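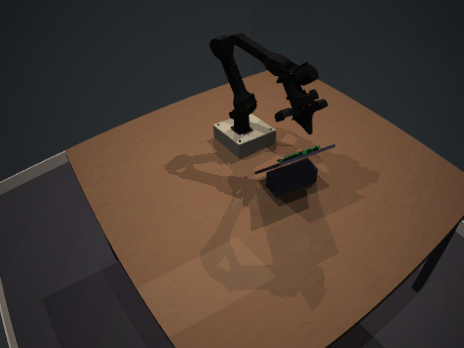
Fig. 1. Computer rendering: a robot arm on a pale gray pedestal, brown wooden tabletop.

Last updated: October

Unit 4. Wooden tabletops: movement, finish and care

These notes go together with the second workshop session. Please read them before you come, and bring your own sample board.

4.1 Why a wide board moves

Wood takes water from the air and gives it back. When the air in the room is humid, the board becomes wider. When the heating is on in winter, it becomes narrower. Along the length almost nothing changes, so in our calculations we ignore it. Across the width we cannot ignore it.

A flat-sawn board moves more than a quarter-sawn board of the same species. It also likes to cup, and the cup usually goes toward the bark side when the board dries. Look at the end grain of your sample and mark the bark side with a pencil before you plan anything.

4.2 Fixing the top to the base

The most common mistake in student work is a top which is glued or screwed tightly to the rails on all sides. In the first winter such a top may split, often along a glue line. Use one of these methods:

- wooden buttons in a groove (leave a gap between the button and the rail on the long sides)
- screws in slotted holes, with a washer
- metal figure-eight plates, set a little below the edge of the rail

If you fix the center of the top firmly, the movement is shared equally to the front and to the back. If you fix the front edge, all the movement goes to the back. Both are correct, but you must decide it before drilling.

4.3 Sanding

Begin with 80 grit only if there are plane marks or dried glue. Continue with 120 and finish with 150. For an oil finish we do not go higher in this course, as a very polished surface takes less oil. Always sand with the grain. Hold a lamp low at the side of the top and you will see scratches which you cannot see from above.

4.4 Oil, varnish or wax

Oil is easy to repair. A scratch can be sanded in one place and oiled again. It protects only moderately against hot cups and wine.

Varnish protects better, but a damaged varnish is difficult to repair in one spot. Often the whole top must be done again.

Wax alone is pleasant to touch and weak against water. I do not recommend it for a dining table.

Put the same finish on the underside also. Many people forget this. When only the upper face is closed, the two faces take water at different speeds and the top can cup.

Warning: rags with linseed oil can catch fire by themselves. Spread them flat outdoors to dry, or keep them under water in a closed metal can.

4.5 Exercise

The Koskela table has a solid flat-sawn top, 501 mm wide. The Skultach table has a top of the same species and the same width, but quarter-sawn. For both, the room changes from 40 percent relative humidity to a wet summer level. Use the movement table from Unit 3.

a) Calculate the change in width for each top.
b) Choose the length of the slots, if the center is fixed.
c) Explain in a few sentences what happens if the front edge is fixed instead.

Write down the summer value you have chosen. Please show the steps, also when you are not sure of the result.

Shares: 40 | Comments: 0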